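Notes for Tuesday, August 27, 2024. Slides are numbered in the corner. Skip 9 if we start late.

**Slide 1: Opening**

- Thank Arkberg for the room.
- Talk is on snack shelves in small grocery stores, mostly imported dry goods.
- Ask who here orders their own stock. Wait for hands.

**Slides 2-4: The Funar store**

Funar carries 1585 items in one room. Before July the imported crackers and cookies sat on the bottom shelf next to the rice. Customers asked at the register for things that were already on the floor. The staff moved them to eye level and sorted them by flavor, with country of origin on the shelf tag. Savory went on the left, sweet on the right.

Pause here. Let people read the shelf plan.
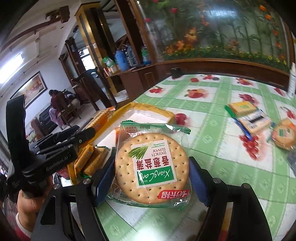
The second change was the size of the order. Funar had been buying 600 packs at a time from Dhillon to get the lower price. Too many went past date in the back. They now order 80 and pay a bit more per pack. Go slowly on this part, people always want to write it down.

**Slides 5-8: Single packs**

- Open a case and sell singles near the register.
- Check that each single has its own ingredient label. If it doesn't, leave the case closed.
- Add an English shelf tag with the allergens.
- Coster prints the tags, 2 per sheet. Samples are in the blue folder.

**Slide 9: Date checks**

Short version: oldest in front, check on delivery day, write the date on the case with a marker.

**Questions**

If someone asks about refrigerated goods, say that's the afternoon session.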